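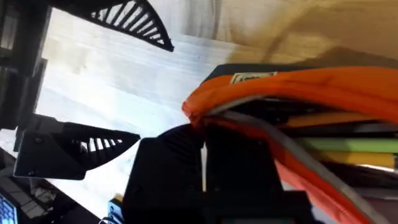

Posted in: Student Projects > Robotics Club > Tutorials

Packing a Pencil Pouch with Two Arms

Our club uses the pouch task to train new members before they try anything harder. It takes one afternoon session and two people, one to run the arms and one to keep the log. Carmela Bellini wrote the first version of these steps, and Mirko Martinelli updated them in December.

Set up the table

Home both arms and check that the fingers open and close all the way. Follow each cable from wrist to base by hand and move the arm through its reach. A cable that pulls tight will spoil a run.

Lay the pouch on the bare wood with its mouth open. Put the pens and pencils in first, then set out the other things you want to work with, such as scissors or a marker cap. Leave enough space for a gripper to come down beside each one. In the photo below, the right gripper is over the pouch and the pink-handled scissors are up near the top edge of the table.

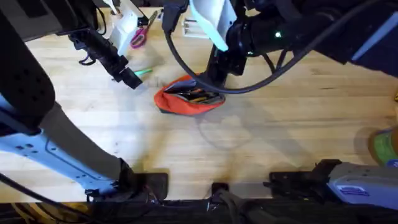
Record your runs

Start the recorder before you move either arm. Bring the first arm in slowly and stop 70 millimeters above the table. Check the wrist view, then lower the gripper the rest of the way.

Go in with the fingers on either side of the opening. The pencils should show in the gap between them. If all you see is cloth, back out and turn the wrist before you try again. Don't drag the fingers across the zipper tape.

Log every run, including the bad ones. Write down the start time, the operator, and where the pouch was. Save the files in the Skenora folder under your own name. New members do 110 runs before Agata Zuccaro signs them off.

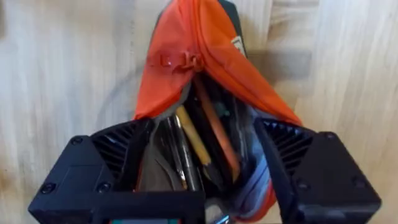

Can I use a hard pencil case instead of a cloth pouch?

Use the cloth one until you are signed off. A hard case slides when a finger bumps it, and the grip settings in this tutorial were made for fabric.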